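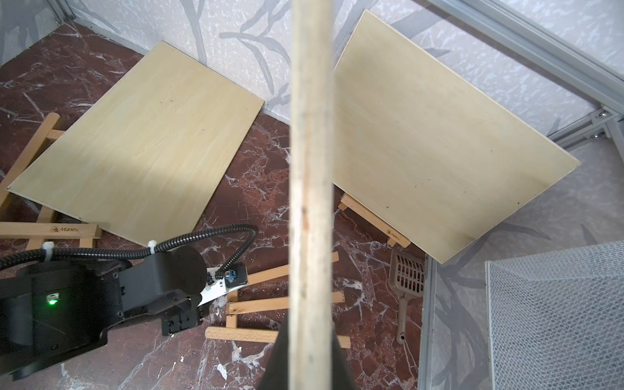 Wood and marble.

Lists > Predcombe Kitchen List > Preserving > Re: cloudy brine

1 Jan 2020, by Khadija Naciri

Barbara, quick one before I head out. Cloudy is fine if it smells sour and clean. Slimy or pink, bin the lot. Mine always goes milky by day four and I've stopped worrying.

Barbara Czerwiński wrote:
> Did 4 jars of dill cukes using Witold's brine, 100 g salt to
> 2 litres of water. Two have gone cloudy, white stuff on the
> bottom. Toss or keep? Also they're not very crunchy, which is
> a shame, they were nice little ones.

Salt sounds right to me. White sediment is normal, leave it there and don't shake the jar. Crunch is a diffrent problem. Did you trim the blossom end? Thin slice off, every one. A grape leaf or horseradish leaf in each jar helps too, I use horseradish as the neighbour has tons. And somewhere cooler, mine sit on the laundry floor.

Soft ones are still good chopped into soup, grate them in with the potatos near the end. Save a cup of the brine for it, but taste before you add any salt.

Bogdan, still want your rye starter method pls.

Khadija

3 replies | 2 shares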